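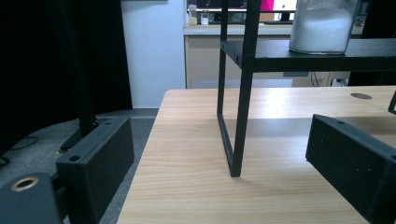
Shelf riser and glass jar on a wooden table.

From: Rasha Atallah
To: Varnthorpe Shared Kitchen members list
Subject: Re: Dry goods storage and the February changeover

Dear members,

Thank you to those who wrote in response to the notice on dry goods. The message from Walid Tarawneh raises points that apply to several groups, and I am replying to the full list.

Walid Tarawneh wrote:
> Our group keeps 27 jars on the north shelves. The notice says
> that all containers must be labeled by the end of February.
> Does this cover staples such as flour and rice that every
> group uses? We would also like to know whether the locker
> fee will change, and who holds the key to the lower pantry.

Shared staples are covered. Each container should carry the name of the contents, the group, and the date it was filled. Labels belong on the side of the container — lids are often switched during washing. Printed labels are available in the office, and handwritten ones are equally acceptable.

The locker fee remains at $47 per season. Groups that have already paid do not need to take any action. Payments by check should be made out to Varnthorpe Shared Kitchen, with the locker number on the memo line.

Keys to the lower pantry are held by Noura Awwad, who may be reached at extension 3555. Keys must be signed for and returned the same day. The pantry will be closed for shelf repairs during the first part of the changeover, and items stored there should be moved to the north shelves beforehand.

Requests for additional shelf space should be sent to me in writing and should state the number of containers involved.

Sincerely,
Rasha Atallah
Member Services
Varnthorpe Shared Kitchen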